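Courses > Public Administration > Year 2 > Handout 6: How a minister's office works

Handout 6: Who does what in a minister's office

Right, this is the handout to go with the session on private offices. I've typed it up from my own notes, so it wanders a bit in places, and a few of you asked for the career paths bit in writing because I went through it far too fast. Bring it with you to the seminar, please, as I won't be printing spare copies.

We've spent five weeks on what ministers are allowed to do. I want to look now at how they get through a day, and who decides what lands on the desk. Most textbooks give this half a page. I spent six years in a ministry before I came into teaching, and I'd give it three chapters!

1. The three routes in

When you read the official biography of a minister, it nearly always looks like a straight line. Born here, studied there, a few years in a company, then a post in a ministry, then the top job. Read enough of them and you start to spot the same routes. I use these labels (they're mine, so don't quote them in an essay as if they were standard terms):

The company route. Someone works for a state-owned firm, often in energy, transport or banking, and moves across into government at a fairly senior level.

The office route. Someone joins a minister's private office young, makes themselves useful, and rises with the minister or takes over when the minister moves on.

The party or family route. The person is known and trusted before they hold any post at all, and the posts follow from that.

Plenty of people mix two of them. Somebody might have ten years in a state company and then four in a private office, and it's the four years that got them the ministry. When you do the reading, look hard at the short jobs. Biographies tend to skip over them in half a sentence, and I think they're often the most interesting line on the page.

2. What the private office does

A private office is small. It sits between the minister and the rest of the department, and everything going in either direction passes through it. The work breaks down more or less like this:

– the diary (who gets in, for how long, and who gets put off until next month)
– the papers (what the minister reads tonight and what gets a two-line summary)
– the follow-up (chasing the department to do what was agreed)
– the link to the prime minister's office and to the other ministries

Students always guess that the papers matter most. I'd say the diary, every time. If you can't get a meeting before the decision is taken, it doesn't much matter how good your paper is. The head of the office knows this, the department knows it, and so does every ambassador in town.
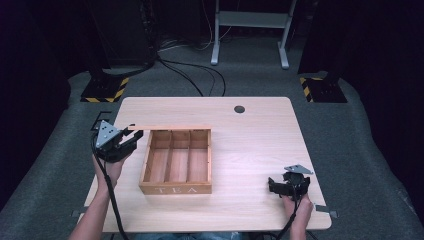
The other thing about the diary is that it leaves a record. Papers get lost, or rewritten, or marked secret for thirty years, but diaries often survive and sometimes get published. They're dull to read, I won't pretend otherwise, but you can learn a lot from who turns up twice in one week and then vanishes.

3. Our case: the Maltstead papers

For the seminar we're using the Maltstead collection, which the library has on its own shelf and also as scans. It covers one ministry over one parliamentary term. There are 3518 items in the full list, and please don't try to read them all. I've marked a set for you. Start with item 822, a note from the head of the private office setting out rules for who may see the minister without an appointment. It's a page and a half and quite rude in places.

Then go to item 1289, a draft of the minister's official biography with somebody's corrections on it. Compare it with the final version at the back of your reader. Two jobs have gone missing, and one has been given a grander title. Have a think about who gained from each change, as we'll start the discussion there.

The Drisholm report is on the same shelf. It's the review of the ministry that came out the following November, and it's much more polite than it needed to be. Chapter 3 is the one on staffing. If you only have an hour, read that and skip the annexes.

4. Questions people asked me afterwards

Is the head of the private office a civil servant or a political appointment? It depends on the country, and in some places on the year. In the Maltstead case the post was filled from the permanent staff, but the minister picked the person, so in practice it was a bit of both. If you're writing about this, say which system you mean in your first paragraph.

Does time in a state company make someone a better minister? I honestly don't know, and I'm wary of anyone who says they do. It gives them experience of budgets and large staffs. It can also leave them impatient with parliament, where you can't simply tell people to get on with it.

Can you use official biographies as a source? Yes, with care. They're good for dates and job titles, and poor on why anything happened. Check the dates against the gazette where you can – I've found slips of a full year.

5. For next time

Read the two marked items and chapter 3 of Drisholm. Write one side of A4 on a minister of your choice, setting out their career before office and saying which route you think fits. Handwritten is fine. We're in the Dalteo room again, up the back stairs.

Handout last updated February 26, 2018

Contact the department office | Copyright Department of Public Administration | Back to top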